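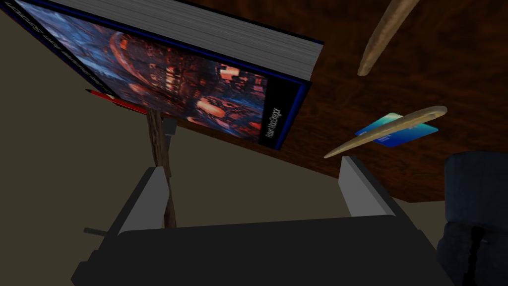 Dimas Goh wanted to know why anyone would drive to Pindance on a Monday to watch a robot that exists only on a screen. He put it to me in the parking lot, and I did not have a good answer for him then. I have a better one now, and I still think he was partly right.

The demonstration ran in the upstairs room at Zirnero and lasted a little under an hour. The task was clearing a cluttered table in simulation: a thick book, a red pen, a pair of curved things like tusks, one of them lying across a small blue card. The two-fingered gripper comes in close and the software has to decide what to take hold of first. Hidayat, the planning program they were showing, got 200 tries overnight before we came. We were shown 9 of them.

That is my complaint. I don't doubt the nine. I would have liked to pick them. When a visitor asked to see a failed run, the presenter said there were plenty and moved on to the next slide. An open day is a sales event, and I understand that, but most of the people in that room run small shops and warehouses. They know what a bad day looks like. Showing them two or three bad runs would have cost nothing and told them a lot.

On the other side, I think people are too quick to wave off simulated work. A program that can't sort out a pen tucked partly under a book on a screen has no business near my stockroom. The screen is a cheap place to find that out. I would rather a supplier broke a thousand drawn objects than one of my shelves.

What I would not accept is the screen as proof. Pirkix held its own open day in September and let us put our own junk on a real bench. It went slowly and the arm dropped my tape measure twice. I came home knowing more than I did from Zirnero's slides.

Dimas says he will go to the next one if they let him choose the runs. I told the organizers that on the feedback form.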